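Thread on multi-robot path planning, and why our simulator numbers fell apart on the floor. Long one. Mute if this isn't your thing.

1/ Background for new followers: I work on fleet scheduling for small warehouse carts. The planner is called Virkora. It takes a list of jobs and a map and gives each cart a route and a set of time windows. No cart should enter a square while another cart holds it.

2/ In simulation this looked great. We ran 1,000 random job lists on the map of the Marsden building and got zero deadlocks. Average wait per cart was low enough that I didn't believe it and ran the whole batch again with a new seed. Same result.

3/ Then in September we put 12 carts on the real floor. First deadlock came before lunch. Two carts nose to nose in the narrow aisle by the loading door, each waiting for the other to clear.

4/ First guess was a bug in the planner. Yetunde Briggs spent two days reading the reservation code and found one off-by-one error. It had nothing to do with the deadlock. We fixed it anyway.

5/ Second guess was the clock. Each cart keeps its own time and syncs over wifi. If the clocks drift, a time window means something different on each cart. We logged it. Drift was 124 milliseconds at worst. Our windows are two full seconds wide. Fine.

6/ What was left was the carts themselves. The simulator assumed a cart takes a fixed time to turn 90 degrees. Real ones don't. A loaded cart on the smooth concrete turns slower than an empty one, and a cart with a worn left wheel turns slower still in one direction.

7/ So the carts were late by a little on every turn. The planner didn't know. After eight or nine turns a cart would be a full window behind, still holding squares it should have left, and the next cart would arrive on time and stop.

8/ Seems obvious written out like this. It took us three weeks. 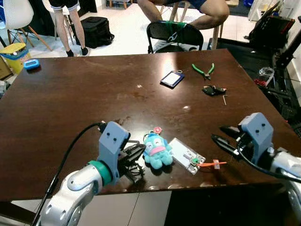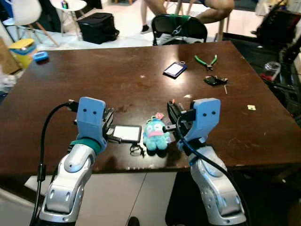
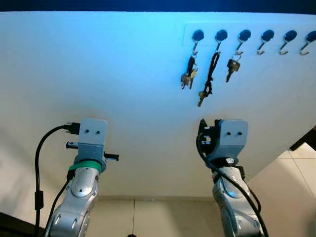 9/ Options at this point. One: make the windows wider. That works and it costs you throughput. At four seconds we lost nearly a fifth of our jobs per hour, and the people paying for the carts noticed right away.

10/ Two: replan everybody whenever one cart is late. We tried it. With 12 carts the replans came so often that routes kept changing under carts already moving. They'd start down an aisle, stop, back out. Bad to watch and hard on the motors.

11/ Three: keep the order, drop the times. The plan says cart 4 goes through the square before cart 7. It doesn't say when. If cart 4 is late, cart 7 waits. The order never changes, so two carts can't end up each waiting on the other, as long as the original plan had no loops in it.

12/ This is an old idea and there are good papers on it. I had read some of them and filed it under "for bigger fleets than ours." Wrong file.

13/ Building it took Phyllis Cheetham most of a week. The planner stays the same. After it finishes, a second step walks through the plan and writes down who goes first at every shared square. Carts get that list along with their route. The code for the second step is 474 lines including tests.

14/ One thing we missed the first time: a cart has to tell the others when it LEAVES a square, and it has to be sure. Our carts were reporting from the center point, so the back end was still sticking out into the square they said was clear. Minor bump, cracked bumper, nothing worse. Now they report from the rear corner.

15/ Second thing: lost messages. If the "I've left" message drops, everyone behind that cart waits forever. We send it every half second until it's acknowledged — crude, but the network traffic is tiny.

16/ Results so far. 2,865 jobs on the real floor with the new setup and no deadlocks. Two stops that needed a person, both from a pallet left in the aisle. Throughput is a bit under what the simulator promised and well over the four second windows.

17/ We also changed the simulator. Turn times are now drawn from what we measured on the floor, one set per cart, loaded and empty. With the old planner and the new turn times it deadlocks within the first hour, every run. I should have done that in the first place.

18/ Still open: what to do about a cart that is REALLY late, like a flat battery. Right now it holds up the whole line until someone pushes it out of the way. You can swap the order at some squares safely, but you have to check for loops each time. Yetunde has a version that does this on her laptop. It hasn't been near a cart yet.

19/ Next site is Skatilthorpe, which has one-way aisles and a ramp. The ramp worries me more. Going up loaded is slow and going down loaded is a different kind of slow.

20/ Someone asked if we looked at Flilach for this. We did, early on. It expects all the robots to be the same model and ours are three different ones, so it would have been a lot of adapter code. If your fleet is all one type it may suit you fine.

21/ Turn time data will go up once I've taken the customer's aisle names out of it. Probably next week. Questions are fine, I'll answer when I'm off the floor.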